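Packing Patient Gowns and Small Items into Striped Bins
Project report, Textile Care course, Pokholm, spring term
Project group Catacutan

1. The question

Our group wanted to know how cloth gowns with ties can be stored so that one person can take out one gown without pulling the others. The day center in Punlow uses soft bins for this, and small items often go in the same bin. We listed 113 items and sorted them by softness.

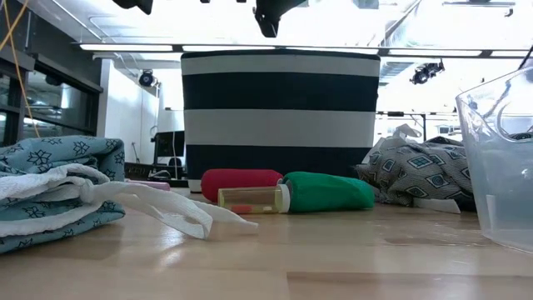 Cidar asked whether the bottles should be in the bin at all, as a cap can open under the weight of the cloth. We agree with this remark, and in our second plan the bottles have a separate box.

2. The bin

We chose a fabric bin with navy and white stripes. Soft sides are kind to the cloth, but they bow when too much is put in. We allowed 30 gowns for each shelf of bins and did not press them down. Before every trial the bin stood alone in the middle part of the table, with free space in front for folding.
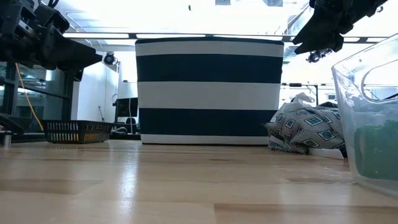

3. Folding and ties

The ties were our largest difficulty. A gown folds in a short time, but long white ties make loops and catch the next gown. We tried two ways: a knot on top of the fold, and ties laid inside the fold. We made 52 trials in March. The second way was slower for us, but we prefer it. We also worked on the floor, where a large gown can be opened fully. 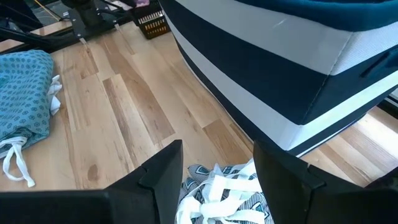 Pokholm Student Reports, Vol. 6, No. 2, p. 14

When gowns with different prints are mixed, the person looks longer for the right one. We therefore suggest one print for each bin. We did not test this with the staff in Punlow, and it remains for the next group.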